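Home | News | Walks | Allotments | Back issues | Contact

We use cookies to see how many people read the newsletter. Carry on reading and we'll take it that's fine with you. Accept | Settings

Sutwood Allotments: hosepipes, the long tank and what to do about your beans

August 15, 2022
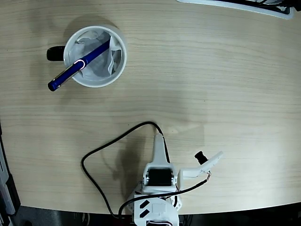 Quick one this month as everybody is watering and so am I. Main points first, the rest underneath for those with a cup of tea to hand.

Water. The long tank by the Hayes Lane gate is down to the second rung. It fills from the mains on a ballcock and the pressure has been poor since July, so it takes all night to come back up. Please, cans only from that tank. Somebody has been dropping a pump in it. You'll know who you are. The three small tanks on the top side are filling normally and are there for anyone, not just the plots next to them, so do walk up if you can manage the slope.

Hosepipes: still allowed on the top side before nine in the morning, and not left running on the ground while you go off for a chat. If the water company brings in a ban we go by that and I will put it on the gate the same day. Rang them twice. Held for 48 minutes the second time and got cut off. Will try again.

Best time to water is early. Evening is all right but the slugs like it too, what few are left. Give the roots a proper soak every few days and leave the leaves alone. Philomena Hanrahan on the bottom side has sunk plastic bottles neck down next to each courgette with the ends cut off, fills those, and hers are the only ones down there not sulking. Mulch helps as well. Grass clippings if you've got any grass, which I haven't.

Beans. Lots of you asking why the flowers are dropping off. It's the heat, mostly the hot nights. Runners hate it. Nothing wrong with your soil. Keep them wet at the bottom, pick every pod you see even the daft little ones, and they should pick up again when it cools. French beans are coping better, worth remembering for next year. I've had up to 5 kilos off one short row, and given most of it away.

Tomatoes with a black leathery patch on the underneath: blossom end rot, comes from uneven watering. Take the bad ones off. The rest of the truss will probably be fine. No blight on site so far, too dry for it, small mercies.

Bonfires. None. Not even a small one, not even in a bin. The verge on the Pornska side went up last month and it was 30 feet from the sheds before the fire engine got there. Same goes for disposable barbecues. Woody stuff can go in the heap behind the shop and we'll get it chipped in the autumn.

Shop. Open Saturday mornings as usual, ten til twelve. In stock: onion sets (autumn planting, not here yet but ordered, put your name down), fleece, canes, chicken pellets, netting by the metre. Out of stock: tomato feed, again. Saoirse Brennan is doing the till while I'm away and she can't give change for twenties, so bring coins or a cheque.

Money. The plant sale made £319 after paying for the hall, and with what was left from the spring that puts £810 in the tank fund. A new ballcock and float come out of that first. After that I'd like to see a second stand pipe on the bottom side but we need a proper price, the last one was for the wrong size pipe.

Waiting list is longer than its ever been. If you're not using your half, say so. No one will think badly of you, and half plots are what most new people want anyway.

Still to sow now if you have a bit of damp ground: spring cabbage, winter lettuce, turnips for the tops, radish, oriental greens (water the drill first, then sow, then cover with dry soil). Spinach wants to wait untill it's cooler or it bolts. Leeks can still go in if you've got some sitting about in pots. Green manure on anything empty. Phacelia is cheap and the bees go mad for it.

Lost: one pair of red-handled secateurs, somewhere between plot 12 and the compost bays. Found: a child's sandal, left foot. It's on the hook in the shop.

Gate code changes at the end of the month, new one by post or ask at the till. Don't text it about.

Related items
Grondby squash: who's grown it and was it any good
July notes: blackfly, bindweed and the broken barrow
Chipping day, how it works and what we can't take
Seed order form for next year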